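4.2 Sealing marble and granite with the Tessier kit

The label says one coat protects any stone for life. We would not count on it. Sealer slows a stain down so you have time to wipe it up, and that is about all it does.

Before you start, find out whether your stone needs sealing at all.

1. Put a spoonful of water on a clean spot and leave it for 14 minutes.
2. Wipe it off. If the stone has gone darker, it is taking in water and sealer may help.
3. If there is no change, stop. Put the kit back in the closet.

Note: Some polished granite never passes step 2. Stores will sell you sealer for it anyway.
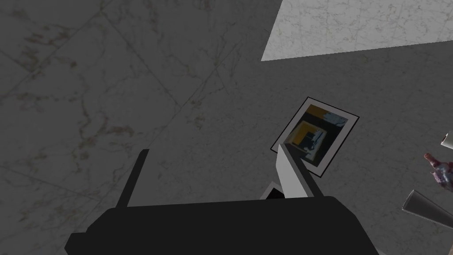
4. Clean the surface with plain dish soap and rinse twice. Skip the Brernava "stone prep" wash. We tried both and could not tell the results apart.
5. Let it dry overnight. The leaflet says two hours, which might be true in a desert.
6. Wipe on a thin coat with a lint-free cloth, working in sections you can reach without kneeling in it.
7. Buff off what is left before it turns tacky - set a timer, don't guess.

CAUTION: Vinegar and lemon juice etch marble. Etching is damage to the surface and no sealer prevents it, whatever the Gastano ad says.

CAUTION: Open a window. "Low odor" is a generous description.

4.3 Brown marks

Rusty marks in marble are often iron in the stone itself. A poultice may lighten them, or may do nothing.

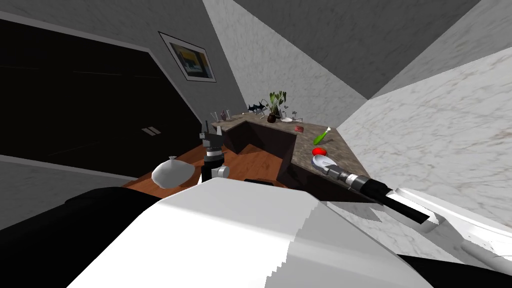 1. Mix the powder to the thickness of peanut butter and test it somewhere out of sight.
2. Cover with plastic wrap and tape down the edges.
3. Remove after a day. Repeat once if you saw any change - a third round has never done anything for us.

Polishing with a 400 grit pad comes up in a lot of forums. On a glossy floor it will leave a dull patch, so see section 6 first.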